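Mullance Book Lending: Set-up Guide for Schools and Libraries

Section 6: Adding children's titles to your catalogue

Use this section once your site has been registered and you can sign in as an editor. If you cannot see the Titles tab, ask whoever set up your site to change your account from Reader to Editor, then sign out and in again.

Have the book itself in front of you. Publishers' web listings are often out of date, and the age range on a listing may differ from the one printed on the back cover.

6.1 Entering a title

1. Open Titles and choose Add new.

2. Type the ISBN without spaces or hyphens. If Mullance finds a match it fills in the title, author, illustrator and page count. Check each of these against the title page.

3. If there is no match, choose Enter by hand. Title, author and language must be filled in. The other boxes can wait.

4. For a translated book, put the translator in the Translator box and the original title in Also known as. Do not put the translator in the Author box, or the book will appear twice on the author's page.

5. Choose a reading band. Picture books go in band 2 unless the text is long enough for a child to read alone over several sittings. 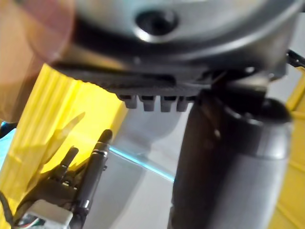 6. Write the blurb, or paste it from the back cover. The limit is 381 characters with spaces. Anything over the limit is saved but does not show in the reader's app, so look at the preview before moving on.

Note: Blurbs pasted from a PDF often bring line breaks with them. Choose Tidy text to remove these. Tidy text also removes italics, and you will need to put them back by hand if the blurb names another book.

7. Choose Save as draft. The title is given a shelf number but readers cannot see it yet.

6.2 Themes and content notes

1. Open the draft and go to Themes. Pick from the list where you can. New themes have to be approved by your lead editor (at the Dudley and Divthorpe branches this is Fraser Rankin) and may take a few days to appear.

2. Use themes for what the story deals with, such as moving house, a new sibling, disability or bereavement. Use content notes for anything a parent may want to know beforehand, such as the death of a pet.

Caution: Content notes are shown to every reader, including children. Keep them short and do not give away the ending.

3. If the book is part of a series, enter the series name exactly as it is spelt on the earlier volumes. "Lashari and the Night Bus" and "Lashari & the Night Bus" will be treated as two series. 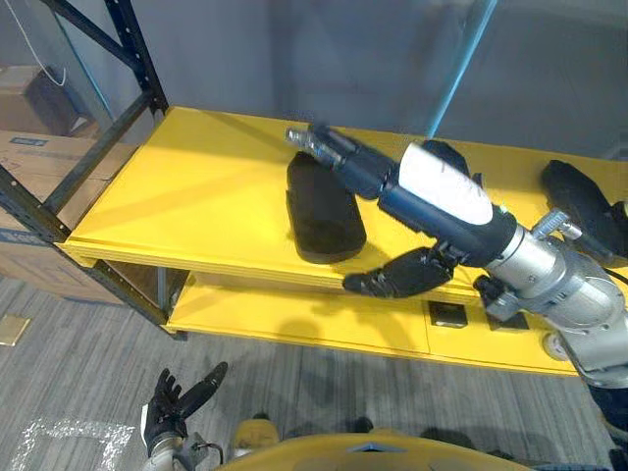 4. Choose Publish. The title appears in the app after the next refresh, which runs overnight.

6.3 Correcting a published title

Small changes to the blurb or themes can be made at any time. To change the ISBN or the language, withdraw the title first, make the change, and publish it again. Reservations are kept while a title is withdrawn, but readers cannot add new ones.

Caution: Do not use Delete to correct a mistake. Deleting a title removes its loan history and any reviews written by children, and these cannot be restored.

If the message "Error 968" appears when you publish, another editor has the same title open. Wait until they have closed it and try again.

Section last revised 3/8/26.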